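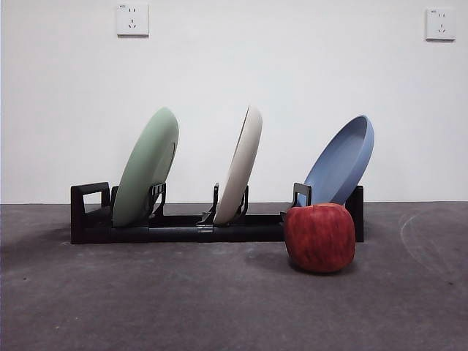
How a league table works

A league table is a list of teams in order. The team at the top has done best so far, and the team at the bottom has done worst. To read one properly you need to know what each column means and which column is looked at first.

Played, won, drawn, lost

The first column after the team's name is usually marked P. It stands for "played" and gives the number of matches the team has finished. The next three columns are W, D and L, for won, drawn and lost. If you add W, D and L together, the answer is always the same as P. When it isn't, somebody has typed in a wrong number.

Goals for and goals against

The column marked F (or GF) shows every goal the team has scored. The column marked A (or GA) shows every goal scored against it. Take A away from F and you get the goal difference, marked GD. A team that has scored 11 goals and let in 7 has a goal difference of plus 4. A team that has scored 7 and let in 11 has a goal difference of minus 4.

Points

Most football leagues give three points for a win, one point for a draw and none for a defeat. In the past a win was worth only two points. The change was made to encourage teams to try to win matches that were level near the end. Under the old rule, two draws were worth the same as one win. Under the new rule, it takes three draws to match it.

The table is put in order of points. Goals do not matter at this stage. A team that wins 1-0 gets the same three points as a team that wins 6-0.

When two teams are level

Teams often finish with the same number of points, so a league needs a second rule, called a tie-breaker. Suppose the teams in a small league are Grutine, Gilter, Alarcón and Edulden, and each has played three matches.

Grutine: won 2, drew 1, lost 0. Goal difference plus 3. Points 7.
Gilter: won 1, drew 1, lost 1. Goal difference plus 1. Points 4.
Alarcón: won 1, drew 1, lost 1. Goal difference minus 1. Points 4.
Edulden: won 0, drew 1, lost 2. Goal difference minus 3. Points 1.

Gilter and Alarcón both have four points. Gilter is placed second, as its goal difference is better. If the goal differences were the same too, many leagues would look next at goals scored. Others look first at the matches the two teams played against each other - this is called the head-to-head record. The rules are fixed before the season starts.

Games in hand

Teams do not always play on the same day. If one team has played nine matches and another has played eight, the second team has a "game in hand". It may gain up to three points from that match, or it may gain nothing. A table printed on a Friday can look quite different by Sunday evening, so check the P column before you compare two teams.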